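About Us - Estden Bench Testing

Hi, I'm Walid Karam, and Estden is mostly me, a good-sized room with white walls, and more cables than I'd like to admit to. I try out robot arms, grippers, cameras and controllers for people who are thinking of buying them, and then I write up what I found in words you can read over lunch.

How I got into this

I spent a long stretch of my working life at a packaging company called Makley, where I was the guy who got phoned when the line stopped. A lot of those calls were about grippers. The arm was usually fine! The arm would go exactly where you told it to go, all day long, and then the fingers would close on a yogurt pot at a slightly wrong angle and the pot would go skating off down the belt. I got pretty good at fixing that, and after a while I got more interested in the fixing than in the yogurt.

What bugged me was how we bought things. Somebody would come back from a trade show with a brochure, we'd order the gripper, and three months later I'd be filing down a fingertip in the maintenance shop to make it do what we'd been promised. I kept thinking that someone ought to just take these things home and try them on ordinary stuff first. So I did. My first test bench was in my garage and the first thing I tested on it was a secondhand gripper that came with one finger bent (I still have it, it holds my mail).

Estden came out of that. The name is a leftover from a street sign near my first apartment that had lost a few letters, and I never came up with anything better.

What we do

The short version is that you send me the hardware, or tell me what you're thinking about buying, and I put it to work on the sort of thing you need it to handle. I run it, I change one thing at a time, I run it again. You get a write-up, all the video, and the log files if you want them (some people do, most people don't, no judgment).

The most common job is a gripper comparison. Two or three grippers, one arm, the same objects in the same spots. I also get asked to compare arms, which takes a lot longer because the mounting is never the same twice, and to compare cameras, which I love doing and which drives everyone who visits me slightly crazy because I keep asking them to move out of the light.

Controllers are the newest part. I started on those in March, after a customer sent me a Dauda controller and asked whether it was any smoother than the one they had. It took me the better part of a week to work out what "smoother" even meant to them. They meant the last little bit before the fingers close, where their old setup gave a tiny shudder. Once I knew that, I had something to test. I now ask every customer that question on the first phone call, and it saves us both a lot of trouble.

Why there are so many dishes

My favorite test objects are plastic dishes. Bowls and cups, bright colors, the kind you'd give to kids at a picnic. I set them out on a dark green cloth and let the arm get on with it.

I like them because they're hard in a bunch of different ways at the same time. A wide shallow bowl gives a two-finger gripper almost nothing to hold except the rim, so you have to decide how you're coming in. A small deep one is friendlier, but now you've got one finger inside and one finger outside and very little room to be wrong. Cups with ridges are lovely to grip and annoying to let go of, or at least that's been my experience. And they're glossy! Shine is a real pain for cameras. A bright patch on the inside of a bowl can look like an edge, and then the software is very sure about something that isn't there. 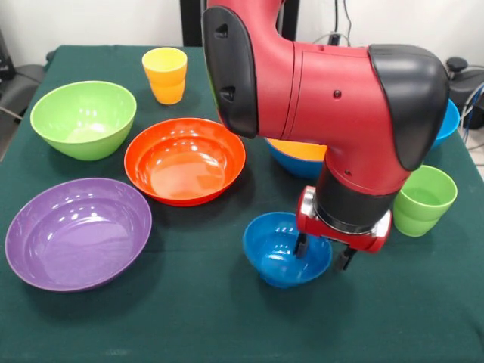 The cloth matters more than you'd think, too. I used to test on a bare tabletop and everything slid. Slide a bowl a quarter inch while you're closing on it and you've got a different grasp from the one you planned, and it's hard to say afterward whether the gripper did badly or the table did. Cloth gives a bit of drag. It also wrinkles, and some customers ask me to iron it and some ask me to please leave it alone because their own setup will never be that neat. I'm happy either way. I just write down which one it was.

Then there's the crowding. Anybody can pick up one bowl in the middle of an empty table. I want to see what happens with neighbors, when the arm has to come down between a cup and a bowl without its wrist or its elbow knocking into something on the way. A gripper can be terrific and still be a bad choice if its body is so wide that it can't get in there. That doesn't show up on a spec sheet very well and it shows up on my table in the first ten minutes.

How a test goes

A standard run is 50 picks per gripper for a quick look, and 1,000 if you're about to spend serious money. I do the quick look first even when people order the long one, and more than once we've stopped there and changed plans.

I'll give you a real one. Last year I had two grippers in for a customer who handles dishes in a big cafeteria kitchen. One was a Muvon two-finger model with plain hard fingertips, the other was the same maker's version with softer pads. Everybody (me included) figured the soft pads would walk it. Over a set of 106 picks each, the hard fingers came out with 91 good ones, and the pads did worse. When I slowed the video down I could see why: the pads were a little thicker, so on the small bowls the inside finger kept landing on the rim instead of behind it. The customer asked if we could trim them. We trimmed them, the scores got close enough that I wouldn't argue over the difference, and they went with the pads in the end since they were quieter.

I tell that story a lot because it's what I enjoy about this job. I was wrong, I found out why, and it cost a customer some shipping.

What counts as a good pick is something we agree on before I start. For most people it means picked up, held, moved and set down the right way up. Some want it gentler than that. One customer only cared whether the cup came down standing, and they didn't mind if it took three tries.

Who's here

Me, most days. When there's a long run on I bring in a couple of former Makley colleagues who know their way around a wiring cabinet and who like being paid to watch bowls. My sister does the books and has banned me from buying any more tripods.

I do all the writing myself. If a sentence in your report is confusing, that's on me and you should call and say so. I've rewritten whole sections over the phone.

Things I won't do

I don't take a cut from anyone who makes this equipment. If a manufacturer pays for a test, it says so on page one, and they don't get to see the write-up before the customer does. I won't pick a winner if there isn't one - sometimes two grippers are just about as good as each other and you should buy the one with the shorter wait for spare parts.

I also don't do anything heavy. My bench is built for small arms and things you could lift with one hand. If you need to move engine blocks I'm not your guy, though I'm happy to talk about it because I find it interesting.

Coming to see it

Please do! I like having people over and I think you learn more in an afternoon standing next to the arm than you will from any report, mine included. Bring your own objects if you have them. I've had people show up with shampoo bottles, bread rolls in bags, and once a box of rubber ducks, which were harder than all of them put together. Wear whatever you like, but tie back long hair and leave the dangly scarf in the car.

There's parking behind the building and the coffee is decent. Mornings are better than afternoons for camera work, so if you're coming for that, come early.

The easiest way to reach me is by phone, or you can use the form on the contact page. Tell me what you're trying to pick up, what arm you've got (or that you haven't got one yet, that's fine too), and what has gone wrong so far. That last part is the most useful, so don't be shy about it. I usually answer within a day, a bit slower when a long run is on.

Page last updated November 27, 2025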